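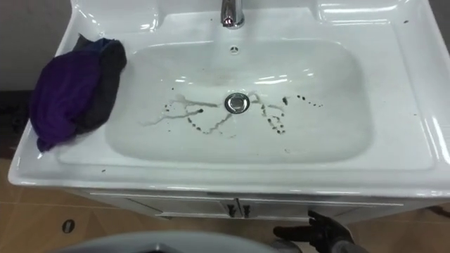 Laurențiu Olteanu wrote to us that he had read three pages of marketing on the Erwood and still couldn't tell whether it would work with his old couch co-op games, and could we please just say. It does, mostly, and the exceptions are further down.

Valtance Erwood Wireless Controller
Sold and shipped by Javport
In stock, charcoal only. The pale green version is listed as coming in August. We were told that about the charcoal one too, so don't plan a birthday around it.

What it is

The Erwood is a full-size wireless gamepad for PC and Android, with a small USB receiver for people who don't trust Bluetooth. It has the usual layout with the sticks set off from each other, two paddles on the back, a headphone jack, and a metal cradle that holds it upright while it charges. Valtance calls it a "competition-grade control system." It is a gamepad. We think it's a pretty good one, and we think the box oversells it by a wide margin.

The sticks

The Erwood uses magnetic sensors in the sticks in place of the older kind with parts that rub together. This is the main reason to look at it. Drift has killed a lot of controllers that were otherwise fine, and magnetic sticks remove one common cause of it.

The box says "drift-free for life." We wouldn't print that. The springs that pull the sticks back to center can still wear, and the center point can still need resetting. There is a reset for this: hold both stick buttons and Start until the light blinks, turn each stick in slow circles, then press Start again. Write it down somewhere, as the paper guide leaves it out.

The stick tops are rubber over plastic, and a little slick for our taste when new. They pull off and can be swapped for the taller pair in the box. The taller pair is meant for shooters. Whether extra height improves anyone's aim is a question we've heard argued in both directions at the counter, usually by people who had already bought the tall ones.

Triggers and buttons

A switch by each trigger shortens the pull. In the short position the trigger clicks like a mouse button. It's quick, and it feels good in shooters, but racing games lose all the range in the throttle. People forget the switch is there and then send us messages saying the gas pedal is broken. Check the switch first.

The face buttons are firm and fairly loud. If you play at night with someone asleep in the same room, try one in the shop before you order. The D-pad is the weak spot. Diagonals come through when you didn't want them, and we noticed it most in fighting games and in older platformers. Valtance says firmware fixed this. We updated ours and we still notice it.

The back paddles can copy any other button. They can't run macros, whatever the banner on the maker's page suggests. Most online games would take a dim view of macros anyway.

Battery

Valtance claims 20 hours. We got 12 with rumble on and the lights at their normal level, over the USB receiver, which is how most people will use it. You may get closer to the claim with the lights off, rumble off, and the patience to play that way. We'd rather sell you the number from our own couch.

Charging is by USB-C. A cable comes with it and it is too short to play on comfortably from across a room, so if you like to play plugged in, add a longer one. The battery is held by screws and a plug, no glue that we found, so a replacement should be possible. Valtance doesn't sell the battery separately yet. They say they will.

Lag

You'll see some very small numbers quoted for input delay. They come from Valtance, they're for the receiver on a wired-up test PC, and we haven't been able to repeat them with what we have on hand. What we can tell you is that over the receiver nobody here could feel a difference from a cable. Over Bluetooth some of us could, in rhythm games above all. If you play those, use the receiver or the cable and skip Bluetooth entirely.

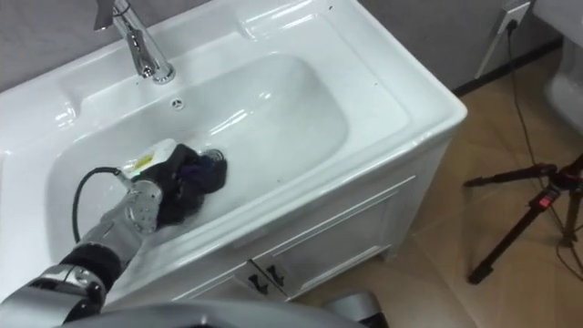
The receiver also likes to be near the front of the PC. Plugged into the back of a metal case under a desk, ours dropped out several times on a Sunday afternoon, and moving it to a front port cured that. There's no extension lead in the box, which seems stingy at this price.

The Bucur app

Paddle settings, stick curves and light colors are all handled in Bucur, a separate app for Windows and Android. It wants you to make an account. You can skip this, but the skip link is small and gray and sits under a very large button that isn't the skip link. Without an account you can still do everything we tried, apart from sharing profiles with other people.

There are 553 ready-made game profiles in it, according to the app's own front page. That sounds like a lot. Many of the ones we opened were identical apart from the name of the game and the color of the lights. Make your own profile. It takes a few minutes and you'll know what's in it.

Profiles save to the controller itself, so you can set it up once and remove the app. We suggest doing exactly that.

Will it work with my stuff?

Windows PC: yes, by cable, receiver or Bluetooth. Most games see it as a standard pad and show the right button icons.

Android phones and tablets: yes, by Bluetooth. No phone clip is included.

Linux: works for us by cable and receiver. Valtance doesn't list it as supported and won't help if it stops.

Consoles: no. Some listings elsewhere hint at console support through an adapter. We don't sell the adapter and haven't seen one work well enough to say otherwise.

Old games: anything that accepts a modern pad should be fine. Games from before that standard need the older input mode, which you get by holding Select and Home. In that mode both triggers share one axis, so a game that wants you to hold gas and brake together will get confused. This is the exception we promised Laurențiu. For local co-op, two Erwoods need two receivers. One receiver will not pair with a second pad, no matter how long you hold the button.

What's in the box

Erwood controller
USB receiver
Charging cradle
USB-C cable (short)
Taller stick tops, one pair
Paper guide, in very small type

Size and weight

The packed box weighs 553 grams, and a fair share of that is the cradle. The pad itself feels light for its size. People with small hands have told us the back paddles sit a bit low. They can be taken off, leaving a smooth blank behind.

Warranty and returns

The maker's warranty is 12 months and covers the sticks, which is worth checking on any pad that promises sticks for life. It doesn't cover the battery losing capacity or the rubber on the grips wearing through. For a warranty claim, send it to us at Javport and we'll deal with Valtance. Please include the receiver, as they reject pads sent back without one.

Unused returns are accepted in the original box. If you've opened it and simply don't like it, write to us before sending anything. We usually find an answer, but it depends on the state of the thing.

Should you buy it?

If your current pad drifts and you mainly play on a PC, the Erwood is a sensible replacement, and we use them on the demo machines in the shop. If your current pad is fine, keep it. The magnetic sticks won't make you better at anything, and the paddles take a week or two of getting used to before they stop being in the way. Fighting game players should look at something with a better D-pad. We have a couple of those on the shelf and can tell you what's wrong with them too.

Goes with: longer USB-C cable, spare receiver, USB extension lead.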